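Demonstration teaching (robotics)

Demonstration teaching is a way of programming a robot by having a person carry out the task through the machine itself. The movements are recorded and later used to train a control program. It is used mainly for jobs that are hard to write out as fixed steps, such as folding, packing and sorting soft goods.

Two methods are common. In hand guiding, the operator takes hold of the arm and moves it directly. In remote control, the operator moves a second device and the arm follows. Hand guiding needs less equipment, but the operator's own hands may get in the way of the cameras. Two-armed tasks are usually taught remotely. Folding a carton from a flat blank is one of them, with one gripper at the side of the box while the other holds down a flap. 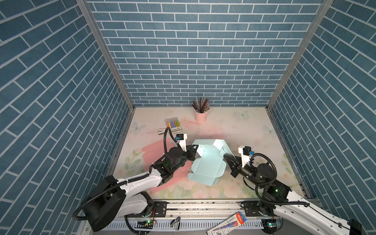 Operators at Vosico have objected that the number of recordings is a poor measure of a good set, and that 50 careful folds taught their arms more than 900 hurried ones. The Pirkar handbook takes the opposite view and advises keeping failed attempts, provided they are labeled.

Recordings normally store joint positions, gripper opening and camera video on a shared clock. The Eskola carton set contains 74 sessions by 7 operators. Adotero, a later project, added wrist cameras and changed the backgrounds between sessions.

See also: Remote manipulation; Imitation learning; Carton erecting

Last edited 24 October 2026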